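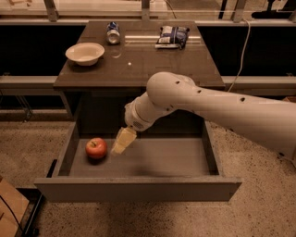

Any fool can teach a robot to open a drawer, the people at Sundberg used to say, provided the fool already knows how to open a drawer and has never had to think about it. They meant it kindly, and they were half right.

Chapter 9
Showing the Robot What You Mean

You have opened drawers all your life. Try doing it through somebody else's arm, with a flat-fingered gripper for a hand and no feeling in it, and you will find yourself negotiating with an apple.

The last chapter dealt with programs written line by line. In this one we put the keyboard away and supply the motion ourselves. There are two ways to go about it. In hand guiding, you take hold of the arm and push it through the task. In remote control, or teleoperation, you stand back and steer with a second device, watching as you go. Each records a demonstration, and each records your bad habits along with it.

At Almont, new operators gave 66 demonstrations of one drawer task. In 13 of them the operator stopped partway to think. The robot, a diligent student, learned to stop partway too.

Section 9.1 covers hand guiding. Keep a pencil nearby, and read the safety notes before you touch anything.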